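阅览角安全与物品检查表(附检查意见)
地点:Clilby 二层阅览角
检查日期:2023年9月8日
上次检查:去年12月
适用范围:桌椅、书架、电源、通道、桌面读物及宣传品

说明:本表沿用 Gedport 那边的旧格式。旧表每一项后面只有“合格/不合格”两格,填的人一路勾下来,什么也看不出来。这次加了意见栏,勾了合格的也要写依据。写不出依据的,按未检处理。

一、桌椅

1. 桌面无毛刺、无翘边
结果:合格
意见:用手沿四边摸过一遍。上次表上写“已打磨”,没写磨的是哪张桌子,也没有验收签字。这次摸着没问题,但我不能证明是打磨的功劳。

2. 桌腿稳固,无晃动
结果:一张不合格
意见:靠窗那张向一侧压会晃。有人说垫张硬纸就行,我不同意。垫纸下个月就会被踢掉,请紧固螺丝后复检。

3. 椅子承重标识清晰
结果:不合格
意见:标签大多磨掉了。Dreßler 的供货单写着承重齐全,供货单不是标识,坐的人看不到供货单。

二、书架

4. 书架与墙体固定
结果:合格,有保留
意见:固定件在,螺丝拧得动的已拧紧。墙里是什么膨胀管没人说得清,旧记录也没有。成人推一下不动,小孩攀爬会怎样,我没有试,也不建议谁去试。

5. 顶层不放重物
结果:不合格
意见:顶层又堆了合订本。上次整改回复是“已清空”,看来清空之后又放回去了。建议干脆把顶层封上。

6. 书架间通道净宽不小于800毫米
结果:合格
意见:量的是最窄处,书车推走以后量的。书车停在里面的时候肯定不够,所以这个合格要打折扣。书车要有固定停放位置,地上划线。

三、桌面读物及宣传品

7. 桌面读物摆放平稳,不悬出桌沿
结果:见意见
意见:原表把“摆放整齐”当成安全项,我认为没道理。斜着放的书不伤人,悬在桌边的才会掉。以后这一条只查悬空和堆高。

8. 封面宣传文字与内容是否相符
结果:待核实
意见:这条不属于安全,是 Bikcombe 要求加的,那就照查。抽到的是一本紫色封面的册子,横幅上的话说得很满,“首次实现”几个字尤其要有人去对。 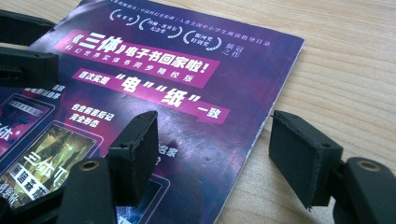

抽查读物:紫色封面,横幅文字为“《三体》电子书回家啦!”

封面上还有一行小一点的字,“科幻世界实体书同步精校版”,再往下是“首次实现”,说“电”“纸”一致。一致到什么程度,封面这几句没有交代。是逐字一致,还是章节一致?要核就拿纸书和电子版翻到同一章对着看,别拿宣传语去证明宣传语。三枚奖项标志写的是雨果奖、阿瑟·克拉克纪念奖、银河奖特别奖,请核对的人查清各自对应哪一年、哪一部作品,查到什么写什么,查不到就写查不到。

另有“包含前言后记”一句,这个最好办,翻开看有没有。

9. 装订处无外露订针
结果:未检
意见:抽查时只看了封面内容,没有逐本翻装订。原表要求“全部检查”,一次做不完,我也不相信以前真的做完过。下次改成抽26本,把书名列出来,谁查的谁签。

四、电源与照明

10. 插座面板完好,无松动
结果:2处不合格
意见:都在靠墙长桌下面。面板能晃,没有见到裸露导线,但没有拆开看,里面如何不作判断。已贴停用条,报电工。

11. 地面线缆有护套或线槽
结果:合格
意见:线槽盖扣得住。尽头那段盖板颜色不一样,应该是后补的,能用。

12. 阅读区照度
结果:未检
意见:没有照度计。旧表这一栏填的是“良好”,凭肉眼填的“良好”我不认。借到仪器以后补测,白天晚上各测一次。

五、疏散与消防

13. 疏散指示灯常亮
结果:合格
意见:亮着。断电后能亮多久没有测,维保记录里也没找到放电试验那一页。

14. 灭火器在有效期内,压力正常
结果:合格
意见:指针在绿区,瓶身编号68,与台账对上了。前面挡着一个伞桶,已挪开。估计还会挪回来。

15. 出口门可从内侧直接打开
结果:合格
意见:开了三次都顺。门后那张“请随手锁门”的纸建议撕掉,容易让人误会。

整改要求
第2、5、10项一周内完成,完成后附照片,照片要看得出是哪一张桌、哪一处插座。第3项由 Dreßler 补标签。第8项由 Bikcombe 自己派人核对,结果抄送一份过来。第9、12项列入下次检查,不得在本表上补勾“合格”。

复检时请带上这份表,不要另起新表。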